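Taking computers apart, and putting them back

The Zakdale workshop opens its doors to visitors on one Saturday in July, and the queue had reached the gate by the time I arrived. Most people had come for the repair stalls in the yard. I had come for the back room, where Dovora has been teaching a robot arm to work on old desktop computers.

Dovora takes in machines that offices and schools no longer want. Most are stripped for parts or scrap, but plenty could go out again with a bit more memory and a clean. The trouble is the labour. Kenza Benkirane, who runs the workshop, told me that a trained person can refit a computer quickly enough, but that it is dull work and people don't stay in the job for long.

"They get good at it and then they leave," she said. "I would too."

The demonstration was given by Meinrad Widmer, who spent nine years fixing lifts before he moved to robots. He talked for longer than he had planned to, mainly because the children at the front kept asking whether the arm could pick up a biscuit. (It can, he said, but not in one piece.)

Memory is harder than it looks. A stick has to go in the right way round, straight down, and with enough push to seat it. Too little and the computer won't start. Too much and you can crack the board. A person feels the click through the thumbs. The arm has to get by on the force it measures at the wrist, and Widmer's team has spent most of the past year on that one movement.

Every make of case is different too. The team has a list of 70 models that come through the door often, and so far the arm has been tried on only a few of them. Clips are in different places, cables get in the way, and some of the older cases have sharp edges that have caught more than one member of staff.

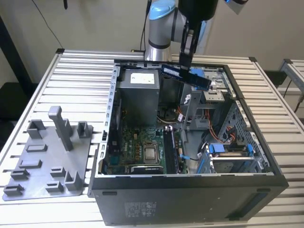 Widmer would like the arm to do the whole refit by next summer. Benkirane is more careful. She would settle for memory and drives, with a person at the next bench for anything awkward -- and there is always something awkward. Nobody at Dovora is losing a job over it, she said, as she has two posts she can't fill as it is.

A man beside me asked what the arm had cost. Widmer wouldn't say, but he did say it was bought second-hand.

The back room can be visited again in the autumn, when the workshop holds its next open day. Entry is free, and old computers can be left at the gate.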